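25 November 2020

Notebook, trail map workshop, Skenorville

Today I continued with the sheet for Tarnorix. The old printed map gives the summit 510 meters, but the survey list that Kamran Khokhar sent in October says 402 for the same name. I think they are two different points. The lower one is the shoulder with the chapel, and local people call both places Tarnorix, so the mistake is easy to make.

Humaira Minhas asked her uncle about the meaning of the name. He says it comes from an old word for "dry spring". Maëlys found another explanation in a walking guide, "the hill of goats". I write both here and will not choose yet.
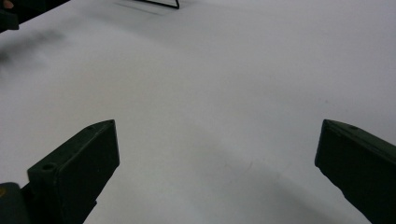
For the path from Tirkard, the distance is 17 km by the forest road. The shorter way by the stream is not marked after the second bridge, and Anitha Reddy does not want it on the visitor sheet before somebody walks it again. I agree with her. In the draft I made it a dotted line, now I have removed it.

Contour interval: we tried 20 m, too crowded on the east side. Will try 25.

To do:
- ask Talha if the chapel point has its own number in the list
- correct spelling of Tirkard in the legend (one r is missing)
- print test of 70 copies only after Kamran has checked the heights
- send the two name explanations to Anitha, she writes the back page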